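**Re: Zillodel crew list, the three extra names**

From: Benedetta Galli
Date: 29 Nov 2020

On the weekend Genivaldo Seixas wrote:

> I have now been through the sign-on sheets twice and I still get 37 men for the last trip. The memorial at Standden has 40. Everyone on the list seems to quote the memorial figure, and I would like to know where it came from before we put it in the booklet.
>
> The three names I can't place are Harrow, Tilley and the second Maddock. None of them is on the sheets for the last trip. Harrow is on the trip before, as a greaser. Tilley I have not found anywhere. The second Maddock might just be the first Maddock entered twice, as the initials are J. and J. T.
>
> Is it possible they were passengers? There is a mention of army men getting a lift up the coast on the Nemov around the same time and I wondered if the Zillodel did the same.
>
> Also, does anybody have a clean copy of page 2 of the loss report? Mine has a fold straight through the cargo figures.
>
> Genivaldo

Genivaldo,

I can answer some of this. The rest will have to wait until the state archive is taking bookings again.

First, the 40. The memorial was put up in the fifties from a list the shipping office sent to the town. I have a carbon of that list from my uncle's papers. It's typed, with no date, and it has 40 names on it in the same order as the stone, so I'm confident the stone was copied from it. The list doesn't say "crew". The heading is "Persons aboard, S.S. Zillodel", and that would allow for passengers. Whoever laid out the stone wrote "officers and crew" over the top, and every book since has gone by the stone.

Second, Tilley. He was a signaller. Iason Sarantis found him two years ago in the army casualty cards while looking for somebody else, and he posted it here at the time, but under a subject line about the Nemov, so it is easy to miss. The card has him "missing at sea, on transfer" with a date in January that matches the sinking. It doesn't name the ship. I would still count him as aboard, and I would put him down as a passenger with a footnote.

Third, Harrow. I'm less sure here. His pay was stopped on the same day as everybody else's, and his widow got the same letter as the others. Against that, he isn't on the sign-on sheet, and as you say the sheet looks complete. Prapai Inthanon thinks he signed on late, at the coaling stop, and that the sheet for the stop went down with the ship. That did happen. The agent was meant to post a copy back but they were often weeks behind. I would leave him with the crew and say that his engagement papers haven't been found.

The second Maddock is a real person. They were cousins. J. Maddock was a fireman and J. T. Maddock was a soldier, aged 19, from a farm inland of Standden. Fongchan Meesuk has spoken to a niece, who has a studio photo of the two of them taken the winter before. The niece is happy for us to use it so long as the family sees the caption first. I'll send you her address off list.

So my suggested wording for the booklet is:

> The Zillodel was lost with all aboard. The sign-on sheets list 37 crew. Three further men are named on the Standden memorial: two were army passengers, and the third, a greaser, is thought to have joined the ship during the voyage.

If that is too long for the panel, the footnote can carry the last part. I'd prefer that we don't correct the stone in print. The families who are left see it every year and the names on it are right.

On the loss report, my copy has the same fold, so I think all of ours were made from the one original. Prapai has a set photographed from the office file, not from the Duangkaew collection. She has 1,467 images in total and they aren't in order, so please give her some time. The cargo figures I can read on mine are flour, fuel in drums, tinned meat and tents. The total is under the fold. Don't use the tonnage in the Sarantis notes, Iason says himself that he guessed it from the ship's size.

A few other things while I am writing.

The draft of chapter four is with Fongchan. She wants the map redrawn with the old place names in brackets, and the scale in nautical miles. I agree with both. The coaling stop is marked on the wrong side of the bay in the current version.

The spelling of the second mate's name is Kearsley, with the second e. I have checked it against his certificate. It is wrong in the index and in the caption on the lifeboat drill photo.

Could whoever has the blue folder of letters please let me know? It was on the table at the last meeting we had in person and it didn't come home with me. It has the Harrow letter in it, the original and not the copy.

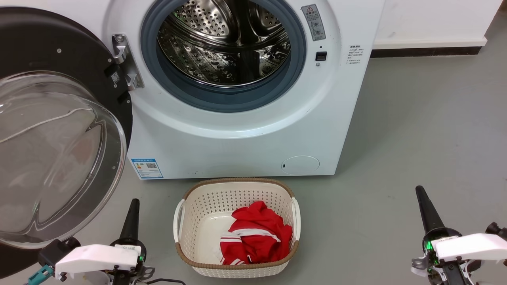
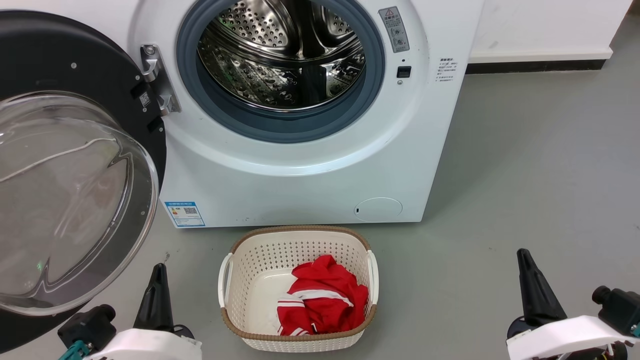
The printer's quote holds until the end of January. After that the paper goes up. I would like the text closed before Christmas if we can manage it, which leaves the holidays for the index. Genivaldo, if you're happy with the wording above, put it straight into the draft and mark it in red so that Fongchan sees it. Anybody who objects, please say so on the list and not to me privately, or I'll lose track of who said what.

I have about a dozen of the old newsletters left over if anyone is missing issues. Postage only.

Benedetta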